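# Unit 6 - Storage Furniture in Small Rooms: The Cabinet with One Drawer and Open Shelves Behind Two Doors

Handout for the housekeeping and home organization course, Osstead Evening School. Please read before the practical part in October. 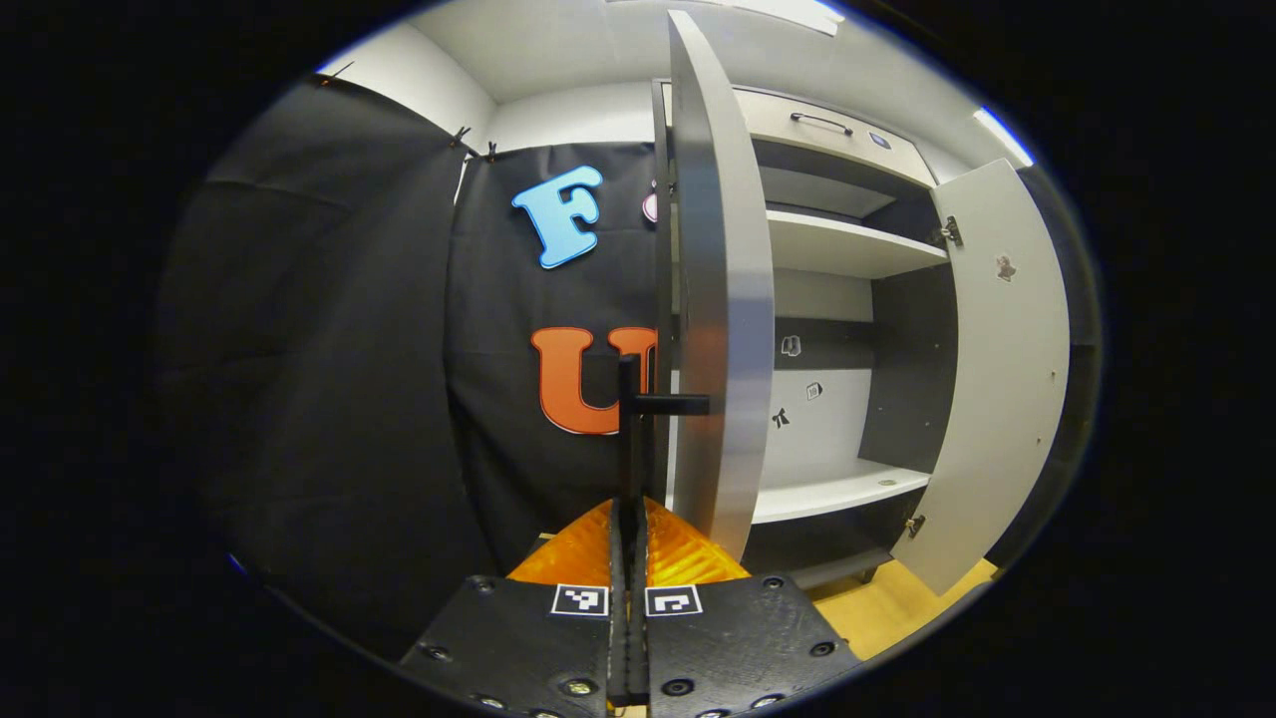 One participant from the last group asked whether a drawer on top is not a waste, and if it would be better to have three shelves and one tall door. I have thought about this question often, and my answer is in section 2. The short form of it: the drawer is the place you can use without bending, and for many people this decides if the cabinet stays in order or not.

## 1. Words we need in this unit

**Drawer front** - the flat piece you see when the drawer is closed. The handle is fixed here. A bar handle can be taken with the whole hand, a knob only with the fingers.

**Interior** - everything behind the door: shelves, side panels, back wall.

**Shelf** - upper and lower. In the exercises always say which one you mean. "Put it on the shelf" is the most frequent source of confusion in the group work.

**Base** - the part under the lowest shelf, down to the floor. We do not store anything under it, but we do clean there.

**Swing** - the space which the door needs in front of the cabinet when it opens. People measure the width and the height of a cabinet and forget the swing.

## 2. The drawer

The drawer is at the top, so it is the first part the hand finds. It should hold small and flat things which you need almost every day. Good examples are scissors, tape, a pen, batteries, keys with a label, a measuring tape. Bad examples are manuals, old chargers, and all things you put there "for now".

To the question of the participant. A third shelf would give more volume, this is true. But small things on an open shelf move to the back and become invisible, and then you buy them again. In a drawer you look from above and see all of them at one time. If you have only big things to store, three shelves are better. In a normal household this is rare.

Rules for the drawer:

- One layer only. If you must lift one thing to see another, the drawer is too full.
- Heavy things do not belong in it.
- Use low boxes as dividers. Cut-down cardboard is good enough, you do not need to buy an insert.
- Empty it completely 2 times in a year.

## 3. The two shelves

The lower shelf is for weight. Bottles, tool cases, reserve packages of paper, a small iron. You lift from the knees and not from the back - we will practice this, also if it feels childish.

The upper shelf is for things that are light and used each week. Before you fill it, check how much free height it has. In the Brorkent method, which several of you know from the first course, the upper shelf must keep one third of its width empty. I find this too strict for a small apartment. Keep free the width of one hand, so you can take something out and put it back without moving its neighbor.

Do not mix cleaning products and food on the same shelf. If the cabinet stands in a kitchen, cleaning products go somewhere else, and where there are children, behind a lock.

If a shelf in your own cabinet is adjustable, empty it first, then move it. Check that all supports are on the same level before you put the weight back. A shelf that stands on three supports looks fine until evening.

## 4. The door

A tall door hides disorder very well. That is pleasant for guests and dangerous for you. Open it completely when you work. With a half-open door you reach around it, and the things at the hinge side are never taken out and never wiped.

Before you choose a place for the cabinet, do this:

1. Measure the width of the door.
2. Mark the same length on the floor, from the front of the cabinet, with paper tape.
3. Walk through the room as on a normal morning, with a bag in one hand.
4. If you step on the tape more than one time, think about another place, or about hanging the door on the other side (only if the producer allows it).

For a cabinet against a wall, also look at the corner. The door should open past the shelf edges, otherwise wide boxes will not come out straight.

## 5. Signs and stickers

Some people put small picture stickers on the furniture to show what belongs where. This is useful in shared households and with persons who do not read the same language. I recommend simple drawings with a strong outline. Put them where they stay visible also when the shelf is in use, so not too low on the back wall, and never where a hand rubs each day.

Please agree in the household what each sticker means. In one exercise we had a sticker with a sun, and the group had very different ideas about it - summer things, light bulbs, breakfast.

Paper labels can be removed with warm water. For plastic ones use a little cooking oil, wait, and wipe with dish soap. Test first on a hidden place.

## 6. Cleaning order

Work from top to bottom, always. Drawer first, then upper shelf, lower shelf, base, floor. The door comes last, inside and outside, with special attention to the place where people push it with the fingers.

Matte surfaces should be wiped with a soft cloth which is only a bit damp. No scouring powder, it leaves shiny spots and these stay. For practice we use the cloths from Mendico, which are in the course box. Bring your own if your skin is sensitive to detergent.

Dry the shelf edges well. Water goes into the joints there.

## 7. Exercise (pairs, 16 minutes)

Each pair receives one mixed box of household things and one cabinet plan on paper, with a drawer, an upper shelf and a lower shelf.

- Sort everything into three piles: drawer, upper, lower.
- Make a fourth pile for things that should not be in this cabinet at all.
- Write one sentence for each thing you disagreed about.
- Change places with another pair and try to find five things in their plan without asking.

If the other pair cannot find a thing, the plan is changed, and we do not discuss who was right.

## Homework

Choose one cabinet at home with at least one drawer. Empty only the drawer, sort it by the rules of section 2, and write down what you removed. Leave the shelves as they are until the next unit.

Reading: Ó Dálaigh, *The Ordered Cupboard*, chapter 2. The copy in the course library has the number 752. Please bring it back before the practical part, there is only this one.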